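The Long Road to a Clean Kitchen
Robots can already do some of your chores. The question is how many, and how often.

By Gaëtan Chauvin
March 2024

I have wanted a robot to do my dishes since I was old enough to be told to do them. So when a small Pullham company called Fleditik offered to let me spend a day watching its software learn its way around a kitchen, I cleared my calendar and drove out there with a list of chores in my pocket. Wipe the stove. Put away the groceries. Find the lid that goes with the container. I'll tell you right now that we didn't get to the lids.

What we got to was food and where it goes. Fleditik's kitchen program is called Flomeo, and most of its practice takes place in simulation, in a computer-built kitchen with stone counters, dark cabinets and one white arm. The jobs sound almost too small to bother with. Take the drumstick out of one tray and set it in the other. Get the lemon. Put a thing in a bin and leave the bin where it was. I watched these for most of a morning and I was never bored, which surprised me as much as it will surprise you.

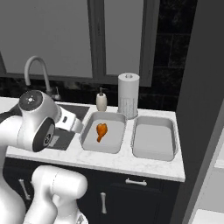 The trouble with a drumstick is that it has no good side. A box has flat faces and corners, and a gripper can close on it the same way every time. Chicken is fat at one end and skinny at the other, and it rolls. Grab the thick part and you may squeeze it out of your own fingers like a bar of soap. Grab the bone and the whole thing swings. You and I make that choice without noticing (I tested this at dinner, to the confusion of my family), and we fix it halfway through if we chose wrong. Flomeo has to learn the choosing and the fixing both.

It is getting pretty good! On the tray-to-tray job, the team told me, the program had finished 982 practice runs that week by the time I arrived, and the recent ones looked smooth even to me. The arm slows down as it nears the food, picks its angle, closes, lifts. When it misses, it now backs off and tries again from somewhere else. Six months ago it would simply carry on and deliver a handful of nothing to the second tray, very politely.

Then there is everything around the food. A kitchen counter is a crowded place, and an arm has an elbow. Reaching for something by the sink means keeping the rest of yourself away from the faucet and the soap, and a path that clears them today may not clear them after somebody has moved the paper towels. Factory robots have it easy by comparison. Their parts show up in the same spot all day long, and people stay out of the way.

I got a feel for the factory side over lunch, when the team showed me Marty. Marty is an older shop-floor machine they keep bolted down in the back, and all it does is move metal brackets from a rack to a fixture. It does that beautifully. It will do it 100 times in a row and you could set a watch by it. Slide the rack over by the width of your thumb, though, and Marty closes on air. That gap between Marty and a ten-year-old who has been asked to set the table is what the whole field is working on, and I find it thrilling that the gap is finally getting smaller.

Storage is where it gets hard again. Counters are open, and you can come at them from above. Shelves, drawers and bins have walls and lips and things hanging over other things. Anyone who has fished an onion from the back of a low cupboard knows the problem, and we get to bend down and look. 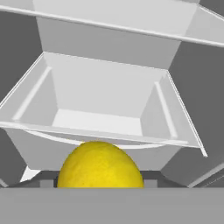

A lemon just below an open white bin in the simulated kitchen, with its lower part hidden behind a gray ledge.

A lemon is a friendlier shape than a drumstick, so on an open counter I'd bet on the robot. Tuck the same fruit in close to a bin and the bet changes. Now the gripper has to fit into the space as well as around the fruit, and the arm behind it has to bend in a way that doesn't knock into the furniture. Part of the fruit may be out of sight, too, so the program has to guess at the rest of it.

And practice in a computer only goes so far. Simulated chicken isn't greasy. Simulated lemons never go soft on one side. The plan is to move Flomeo onto a real arm in a real kitchen in April, and the people I talked with expect a rough first few weeks. They seemed to be looking forward to it.

So can a machine do your chores yet? If the chore is moving one known thing between two known places, yes, more often than not. If the chore is "clean up in here," not for a good while. My own guess is nine years before I can leave a dirty kitchen and come back to a clean one, and I'm an optimist. In the meantime I have started watching my own hands when I unload groceries. Try it with a bag of lemons.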